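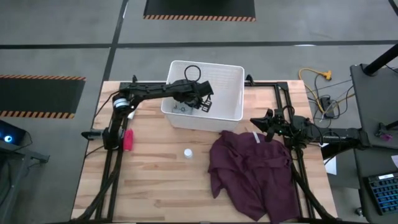 From: Muthu Kamath
To: Settlement Policy list
Date: 2022-12-17
Subject: Re: Vacancy at the head of the Removals Review Office

Dear members,

Thank you to Mr. Blackwood for his summary, which I quote in part so that my reply can be read alongside it.

> Mortimer Blackwood wrote:
> The minister has put forward the current deputy registrar of the Urnia
> tribunal to lead the Removals Review Office. The appointment needs the
> consent of the upper house. I understand the backlog stands at 3000
> files, and that the acting director has authority to sign only 100
> deferrals a month. Could the secretariat confirm whether our July
> submission is still before the committee, and whether members may
> write in separately?

On the first question, the July submission remains before the committee and will be considered with the nomination. The clerk has asked that it not be replaced. Corrections of fact may be sent as a one-page addendum, and the secretariat has two to make, both in the section on detention reviews at Jindico. The second concerns the notice period, which was given in calendar days and should have been working days.

On the second question, members may write to the committee in their own name. They should not use the association's letterhead or state that they speak on its behalf. Letters are limited to 1000 words and will be published unless the author asks otherwise at the time of sending.

The secretariat takes no position on the nominee. Our submission deals with the powers of the office, in particular whether a removal order should be stayed automatically while a review is under way. Members in Salian have favoured an automatic stay. Those who attended the summer meeting will recall that the Urnia branch preferred leaving it to the discretion of the reviewing officer, and the text records both views.

I would also draw attention to one point in the quoted message. The monthly limit applies to deferrals granted on medical grounds. Deferrals on family grounds are signed by regional managers and are not counted toward it. Anyone citing the figure should make this clear, as the two categories were confused in an earlier debate.

Requests for the full submission should be sent to the secretariat and not to the list.

Yours sincerely,

Muthu Kamath
Secretary, Settlement Policy Working Group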